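¿Adónde va el agua cuando tiras de la cadena?

¡Hola otra vez! Soy Nuala Keogh y hoy os voy a contar una cosa que me preguntó Kobina Owusu, de segundo, en la visita de agosto: si el agua del váter acaba en el mar. Me quedé un rato pensando cómo explicarlo sin dibujos, y al final salió esto.

Primero, el agua baja por una tubería de tu casa y se junta con la de los vecinos. La de la ducha, la del fregadero, la de la lavadora, toda mezclada (sí, puaj). Debajo de la calle hay un tubo mucho más gordo, que se llama colector, y por ahí va cuesta abajo, casi siempre sin que nadie la empuje. En mi pueblo, Cliranden, el colector mide 955 metros hasta la depuradora. ¡Yo lo he recorrido por arriba, andando!

La depuradora es como un hospital para el agua. Lo primero que se encuentra es una reja, que atrapa lo grande: palos, trapos y muchísimas toallitas. Las toallitas son lo que peor me cae del mundo, porque no se deshacen como el papel y forman unos pegotes enormes que atascan las bombas. Así que ya sabes, a la papelera.

Luego el agua se queda quieta en un tanque grande. La arena y el barro se van al fondo, y la grasa sube y flota. Puedes probarlo en casa: echa un poco de tierra en un vaso de agua, remueve y espera. Yo lo hice un sábado y a las dos horas el agua ya se veía bastante más clara. Eso sí, no te la bebas, que clara no quiere decir limpia.

Después llegan mis favoritas, las bacterias. Son tan pequeñas que no se ven sin microscopio, y se comen la suciedad que queda disuelta. Para que trabajen a gusto hay que darles aire, por eso ese tanque está lleno de burbujas y parece que hierve.
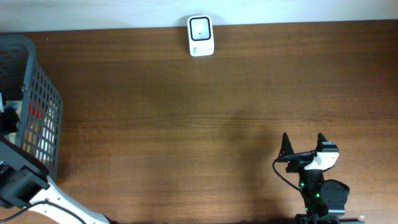

Una mesa de madera con mucho sitio libre en el centro.

Al final el agua descansa otra vez, las bacterias se hunden y lo de arriba sale hacia el río. En la nuestra caben unos 3.000 litros en el tanque pequeño, el que usamos para las visitas, y aun así a Ama Agbeko le pareció una piscina.

¿Y llega al mar? Pues sí, Kobina, si el río llega, ella también. La próxima vez os cuento qué se hace con el barro que sobra.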